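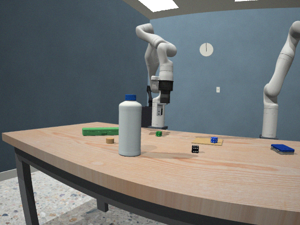
Lumia cell, model view. Center arm over the table with an empty gripper, right arm on its own base plate.

Lumia Cell, Room 103: Walk-Around and Model Check
Site: Stidville
Checked by: Jin-sol Heo
Second pair of eyes: Hemant Tyagi
Date: May 3, 2019

Marks used: OK, FIX (do it before the next run), WATCH (fine for now, look again next time), N/A

I do this check in two passes, first at the real table and then in the Arruda model, and I write the comments as I go, so please forgive the rambling. If you're only after the open items, skip to the bottom. Everyone else, get a coffee.

PART A. BEFORE ANYTHING HAS POWER

A1. Main switch off and locked, key with the person doing the check
OK
Key was in my pocket the whole time. Hemant asked for it twice and didn't get it, so the system works!

A2. Base plates tight, both arms
OK center, WATCH right
The paint marks on the center arm's bolts all line up. On the right arm one of the rear bolts has a mark that looks a hair off to me. I put the torque wrench on it and it clicked right away, so it's tight, but either the mark was put on crooked or the bolt has moved and settled. I wiped it off and drew a fresh one. We'll know more in a month.

A3. Table level, no rocking
OK
Leaned on all the corners. Solid. The left front foot is the one that used to creep and Sushil's lock nut is still holding it — nice work, Sushil.

A4. Arm covers and joint caps on, no cracks
OK
There's a scuff on the forward link of the center arm that has been there since before I started. It's in the March notes too. Please stop reporting it to me.

A5. Cables clear of every joint
FIX
Right arm only. The tie nearest the shoulder had been pulled so snug that the cable went tight when I turned the joint by hand with the brake released. I cut it off and put on a hook-and-loop strap with some slack, but it needs a proper clip. Same goes for anyone adding ties later: turn the joint both ways before you trim the tail.

A6. Gripper collar seated, screws in
OK
Gripper is the Sirnitz one again, not the spare. I tugged, I twisted, nothing moved. I also ran a fingernail around the collar to feel for a gap and couldn't find one.

A7. Finger pads clean and not torn
WATCH
Clean, yes. One pad is getting shiny on the inside edge and I'd like to swap it before it starts slipping on the bottle. We have spares in the second drawer, the bag with Flora's handwriting on it.

PART B. POWER ON, SLOW

B1. Emergency stop, pendant
OK
Hit it with the center arm moving, then again with the right arm moving. Both stopped right away, both times.

B2. Emergency stop, wall side and table side
OK
Table side button is stiff. It does the job, but you have to mean it. I'd call it annoying more than unsafe. Hemant disagrees and wants it replaced, and since his name is on this sheet too, I've put it in the open items.

B3. Reset needs a deliberate action after a stop
OK
Released the button, waited, nothing moved until I pressed reset and then start. Good.

B4. Speed limited in teach mode
OK
Speed cap was where it should be. I'll say it again for the newer folks: teach mode is slow, but slow still hurts if your hand is between the gripper and the table.

B5. Brakes hold when power drops
OK
Cut power with each arm stretched out. Tiny sag on the right arm, less than I could measure with the ruler. No clunk.

B6. Odd noises
OK
I listened to every joint on its own with the room fan off. Center arm wrist has the soft whir it always has. If you hear something more like a tick, that's new and I want to know.

PART C. WHERE THE ARMS CAN GO

C1. Shared zone between the arms
OK
Only one arm at a time is allowed into the middle of the table. I sent the center arm in, then asked the right arm to follow, and it waited like it should. Then the other way around. Also fine. This is the check I'd never skip, even on a lazy day.

C2. Reach limit set
OK
Limit is set so neither tool goes more than up to 700 mm out from its own base. I pushed the center arm to the edge from the pendant and it refused with the usual message.

C3. Floor height for the tool
FIX
So here's the one that made me grumpy. The lowest allowed height for the gripper was set from the bare tabletop. But we run with the thin tan board on the table, the one the blue die rests on in the model, and over the board you have less room than the number says. Jayanthi found the old value in the setup sheet and we've raised it for the board area, but only for the center arm. Right arm still has the old one. Do not run the right arm over the board until that's done, please and thank you.

C4. Rear side clear
WATCH
Bases sit along the back edge of the table, so the elbows swing out over whatever is behind. I want nothing tall parked back there. If you have to roll something in behind the table, tell me, and we'll move the arms slowly through their range before anybody hits run.

C5. Floor tape around the cell
FIX
Peeling on the walkway side. I caught my shoe on it. Pulled off the loose bit so it won't trip anyone, which does mean there's a gap in the line now.

PART D. THINGS ON THE TABLE

D1. Parts match the setup sheet
OK
Bottle with the blue cap, dice, green block, little wooden cylinder, blue-and-gray block, board. The sheet lists them all and so does the model. Somebody had left a pen on the real table. It's mine now.

D2. Bottle empty and cap on tight
OK
Always empty. We don't run liquids over this table, period. The cap should go on hand-tight and no further. If you crank it down, the gripper has a harder time than it needs to.

D3. Tall things checked against the arm path
WATCH
The bottle is the tallest item out there and it stands close to the front, to the left of where the center arm comes down. In the model there's a decent space between it and the gripper. What I don't love is the path over to the green block, which lies behind the bottle, and a path that goes straight across would clip the cap. We have a raised point in the program for that. I ran it slow and it cleared, but I'd like another inch. Jayanthi has offered to lift the point and I said yes before she finished the sentence.

D4. Dice readable, no chips
OK
White pips on the black and blue ones come up strong. The green die has fainter looking pips in the model than I'd want, so I asked Sushil if that's a lighting thing or a color setting. He's looking at it. The real one reads fine under the room lights.

D5. Nothing hanging off the table edge
OK
The front edge is rounded, so anything small that gets nudged will go over. Keep the dice away from it. The black one sits nearest to the front and it's fine where it is, just don't let it wander any further.

PART E. THE MODEL AGAINST THE REAL THING

E1. Arm bases in the same spot in both
OK
Measured from the left table corner to the center of each base plate, then compared. Off by 2 mm on the center arm, which is inside what we allow. Right arm matched on the nose and I'm suspicious of anything that good, so I measured again. Still matched.

E2. Tool shape in the model matches the tool on the arm
OK
Collar and lower body are the same shape and length as the Sirnitz gripper. Whoever loads the spare has to change the model too. This got missed in March and we lost an afternoon to it.

E3. Speeds and limits copied over
FIX
Because of C3. The new height is in the controller but hasn't gone into Arruda yet, so right now the model will happily let you do something the real center arm would refuse. Better than the other way around, I guess, but still no.

E4. Half-hour run in the model with no contact alarms
OK
Ran it for 30 minutes while I wrote up parts A and B. No alarms. Hemant sat with it for the first stretch and then wandered off, and I can't blame him.

E5. Saved copy made before changes
OK
Jayanthi saved one before we touched the height value. It's in the cell folder under today's date with both our initials. If you need to go back, use that one and leave the older ones alone.

OPEN ITEMS

A5: proper clip for the right arm shoulder cable. Sushil
A7: swap the shiny pad. Me, before the next long run
B2: table side stop button, get a replacement. Hemant, since he feels strongly
C3: raise the tool floor height for the right arm over the board. Jayanthi
C5: new floor tape. Flora says she has a roll
D3: lift the raised point near the bottle. Jayanthi
E3: copy the new height into Arruda once C3 is finished. Jayanthi, then I'll check it

Cell status: center arm may run. Right arm may run in its own zone only, and stays off the board until C3 and E3 are both signed.

COMMENTS ADDED AFTER

Flora MacBrayne: Tape is on my desk, the yellow kind. Can someone sweep first? It won't stick to dust and I'm not laying it twice.

Sushil Grewal: Clip ordered for A5. The strap Jin-sol put on is fine in the meantime, I turned the joint through its full range and there's still slack at both ends. On the green die, it's the color setting in the model. I'll brighten the pips.

Hemant Tyagi: I do feel strongly. Try pressing it with your elbow while holding the pendant and then tell me it's only annoying.

Jin-sol Heo: OK, I tried it with my elbow. Bumped B2 up to FIX. No runs at all, either arm, till the new button is in and tested. Jayanthi, that gives you time for C3, no rush.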